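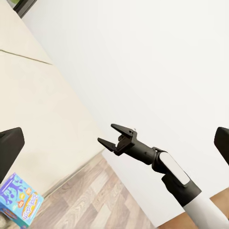
Notebook, June 26, 2019: adhesive pull tests, second batch

Still not convinced by the Sindlow glue. The data sheet says full strength overnight on sealed hardwood. The first batch let go well under what I'd expect from ordinary yellow wood glue, and the explanation I got from the supplier was that our shop is too dry. Maybe. Every glue that fails seems to fail in a shop that is too dry.

Setup today: maple strips, lap joints, same clamps as before, same spread. Wiped half with alcohol and left the other half as they came off the sander. 16 joints with Sindlow, 16 with the old Rudard we keep on the back shelf. The Rudard is past its date by anybody's reading of the label. I used it anyway, as a low bar.

Results so far:
Sindlow, wiped: 5 let go clean at the glue line, no wood torn.
Sindlow, not wiped: same picture, slightly worse.
Rudard, wiped: nearly all tore wood.
Rudard, not wiped: tore wood, one odd one that I think I starved when I clamped it.

So the expired stuff wins. I don't like writing that down from one batch. The scale on the pull rig was last checked in August and I have my doubts about it at the low end, but a scale that's off should be off for both glues.
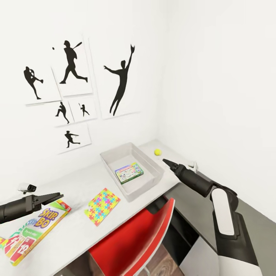
The alcohol wipe made less difference than the Van der Merwe handout claims. That handout also says to wait 17 minutes before clamping, and gives no reason for the number. I tried it on two spare strips and got a skin on the glue and a joint I could open by hand. Going back to clamping right away until I see something better than a handout.

Things that could be fooling me:
The maple is from two boards. I mixed them but kept no record of which strip went where. Should have.
The Sindlow bottle sat in my truck over a weekend before I opened it. Heat may have hurt it.
I knew which glue was which when I judged "tore wood." Somebody else should call those next time, with the labels covered. 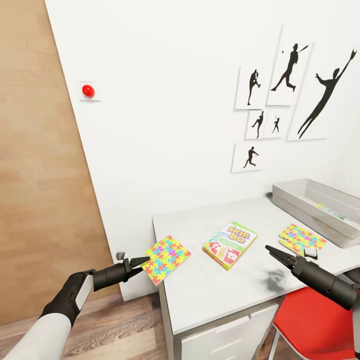
Ordered a fresh bottle, lot 234, from a different seller. If that one fails the same way I'll stop blaming the truck. If it holds, I owe the supplier a slightly grumpy apology, and the dry shop theory is still wrong.

To do before the next round: number the strips in pencil on the end grain, hang a known weight on the scale, scrape the old squeeze-out off the clamp pads. Leave the rest of the Rudard alone, please, there's enough for one more batch.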